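4. Collecting your examples in the simulator

I wrote this part after my third evening of teaching the Mustgate arm to handle cables, so it's the order that works for me. Have the simulator open and the controller plugged in before you start.

4.1 Load the two-table room. Leave the clutter on the tables where the loader puts it — the learner needs to see the cable with other stuff nearby, and tidy rooms gave me a very fussy policy!

4.2 Press Record, wait for the tone, then move. Bring the gripper over the cable's connector block, close the fingers, and lift straight up. Go slower than you think you should.

4.3 Let the cable hang until it stops swinging, then carry on to the goal. 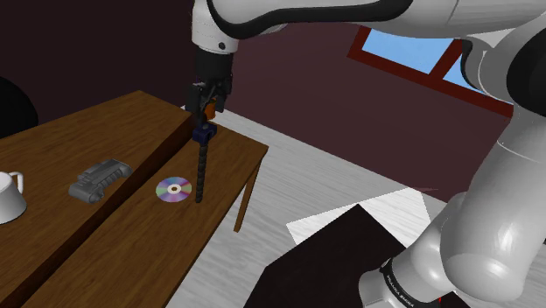
Fig. 7. Room view, cable held below the gripper and the disc on the table beside it.

4.4 Press Save or Toss. Toss anything where you paused to scratch your nose (long pauses teach the arm to pause, and it will do it forever).

Note: 200 saved examples is plenty for a first training run. I went up to 3,000 for the full Brorkside task set, but please don't start there.

Caution: Changing the control rate partway through a set ruins it. Start a new folder instead.

4.5 Switch to the gripper view and replay a few of your saved runs. The fingers should stay in sight the whole way through. With the fingers spread, check that you can see past them to whatever is behind, and watch for jumps between one step and the next. If a replay stutters, toss that run and record another.

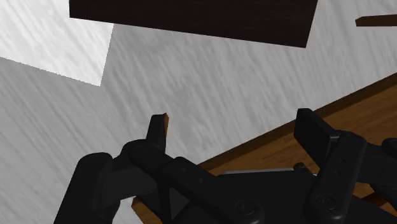 Min-kyu Bae: I'd replay every run in this view before training, even the boring ones. I skipped it on my first set and ended up with 39 runs where the open command was logged one step late. The room view looked fine on all of them.

Fair point, and I've started doing the same. If you do find late commands, run the Realign tool on the whole folder and replay two or three runs again before you move on to section 5.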